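Home > Kids' Corner > How Things Work > Cloth and Clothes > Games
Filed under: Around the House, ages 7 to 10

Why Does Cloth Have an Edge?

Take any piece of cloth that is near you now. It can be your sleeve, a curtain or the towel in the bathroom. Follow it with your finger until the cloth stops. What do you find there? Most probably you find a place where the cloth is folded and sewn down. This place is called a hem.

To understand why we need hems, we must first look at how cloth is made. Woven cloth has threads going in 2 directions. Some go up and down, the others go from side to side, over and under, over and under. When you cut the cloth with scissors, the threads at the cut have nothing to hold them. You pull one and it comes out. Then the next one comes out also. This is called fraying. A towel with no hem would become a little smaller with every wash, and your washing machine would be full of threads.

So the person who sews the towel folds the edge over, hides the cut threads inside, and puts a line of stitches on it. In the sewing workshop at Uston, where our class went in March, one long table had 400 towels waiting for their hems. The machine for this work is very loud and we were given something to cover our ears.

Sometimes the edge has a different color from the rest. Red with white is an old favorite. The white part shows your eyes where the cloth ends, and this is a help when you want to fold it well.

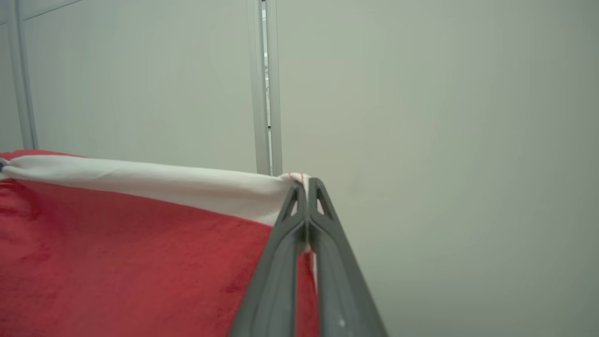
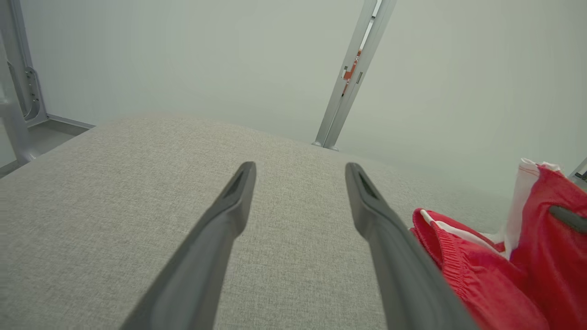

Red cloth with a white edge. In the second picture you can also find narrow ridges, where the cloth is gathered.

Gathered cloth is another clever idea. Imagine you have a wide piece of cloth, but it must fit around a thin waist. You can sew it to a piece of elastic while the elastic is pulled long. When you let go, the elastic becomes short again and takes the cloth with it, and many small folds appear. That is how the top of your sports shorts can stretch when you put them on and still stay up when you run.

And why does a towel feel so soft? Many towels are made of terry cloth. It has small loops of thread standing up all over it. The loops give the water many places to go, so the towel can drink a lot of it. My grandmother came from Ağca, and she kept one flat towel with no loops at all, only for drying glasses. She said that loops leave fluff on the glass - and she was right, I have tried it.

Try it yourself: the fraying test

You need an old piece of woven cotton, scissors and a ruler. Ask a grown-up before you cut, because some old cloth is not as old as you think.

Cut two squares, each one 10 centimeters wide. Ask a grown-up to sew a hem around one of them. Leave the other as it is. Now rub both squares between your hands while you sing one song, and look at the edges. Which one has loose threads? You can pull these threads out and keep them in an envelope.

A reader from Flemcombe made this test with an old pillowcase and pulled out 193 threads. We have not had a bigger number yet.

Words to remember

Hem: an edge which is folded and sewn.
Fraying: when threads come loose at a cut edge.
Elastic: a material that stretches and then goes back.

Back to Cloth and Clothes | Next: Why Do Buttons Have Holes? | Fotitard Kids Home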